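Stapler (desktop)

A desktop stapler is a hand-operated machine for fastening sheets of paper with a thin wire staple. I've kept this entry for the Larnora office handbook going for years now, and it has grown a fair bit past the single paragraph I started with, mainly because people keep writing in (bless them) with questions about jams. So it's part reference and part me rabbiting on about a thing I'm fonder of than is probably normal.

Names and sizes

Most of us just say "the stapler", and the full-strip desktop kind is what we mean. Full-strip models swallow a whole stick of staples in one go, half-strip models take half of one, and the minis that live in pencil cases take whatever they feel like. The common size in offices here is 26/6, where the first number is the wire gauge and the second is the leg length in millimetres. Leg length matters more than people think! A six millimetre leg will manage a school newsletter happily, but try it on a thick report and you'll get two sad little points that never make it out the back.

Parts

From the bottom up, you've got a base, an anvil, a magazine and a cover. The base is what sits on the desk. The anvil is the small metal plate near the front with two curved grooves in it, and those grooves are what fold the legs over once they've come through the paper. On plenty of models the anvil turns around, so the legs can splay outwards for a temporary pin that pulls out easily. I was well into my working life before Rongrong Tang in accounts showed me that, and I went straight home and tried it on the gas bill.

The magazine is the long channel that holds the staples. It's nearly always metal even where the body is plastic, as the staples need something straight and slick to slide along. Behind them sits the pusher, driven by a spring, which keeps the strip hard up against the front. The cover carries the driver blade, a thin steel tongue that comes down and shears one staple off the strip.

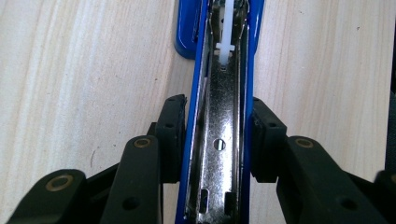

Blue plastic body with the metal channel exposed.

Colour varies with fashion. My first one was grey and weighed as much as a brick, from a firm called Horkell that did a lot of government supply. The later Andton models came in bright plastics, and the department took 265 of them in one order, at least according to the stores ledger, which I've read more often than I should admit. The ledger gives the number of boxes of staples bought that same year as 1,608, so somebody was busy.

Loading

Top-loading is the usual arrangement. You swing the cover right back, which draws the pusher away on most models, then lay the strip in with the legs pointing down and close up. Rear-loading ones have a catch at the back and a pusher rod that slides out altogether (mind where you put it down). A few, like the old Tsuchiya I keep at home, have a front drawer that shoots out at some speed, and I'd point it away from your cup of tea.

Don't mix brands of staple if you can help it. The sizes are meant to match, but a strip that's a whisker too wide will drag in the channel and then you're off looking for a butter knife.

Jams

Nearly every jam I've been asked about is at the front end, where a bent staple has wedged itself between the driver blade and the end of the magazine. Open the cover, ease the pusher back, take out the loose strip, and lift the bent one away with tweezers or a staple remover. Keep your fingers away from the front while you do it. If the next three or four come out crooked as well, have a look at the driver blade for a burr. Pejman Taheri, who did our repairs for years, used to dress his with a fine file on a Tuesday afternoon when the phones were quiet, and I still have one he fixed.

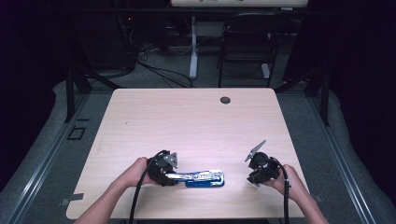
How many sheets can an ordinary desktop stapler take?
It depends on the staple and the paper, but I tell people to stop at 30 sheets of ordinary copy paper unless the maker gives a lower limit. Check the underside or the box for the rated figure. Past 40 you want a heavy-duty model with longer legs.

Care

There isn't much to it. Shake the paper dust out now and then, and wipe the channel with a dry cloth when you reload. A tiny dab of light machine oil on the hinge pin will quieten a squeaky one, but keep oil out of the magazine or you'll be handing out reports with a brown smudge in the corner.

See also: staple remover; hole punch; bulldog clip; treasury tag.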